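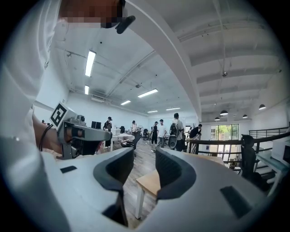
Telma Cáceres told the new members on 2nd January that a gripper is the easy part, and that the hard part is doing the same task the same way many times over. The student club at Clonivville has 11 members this term. They work with hand-held grippers with square markers on them, and every run gets a line in the log.

The log stood at 565 runs in November. The club wants 939 before the Maklow contest, where each team gets 12 minutes at the table. 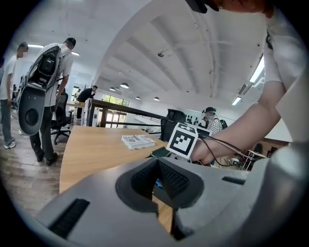 According to Nicanor Zúñiga, the short runs are the ones worth keeping. Aldana Riquelme keeps the long ones too, in a separate folder.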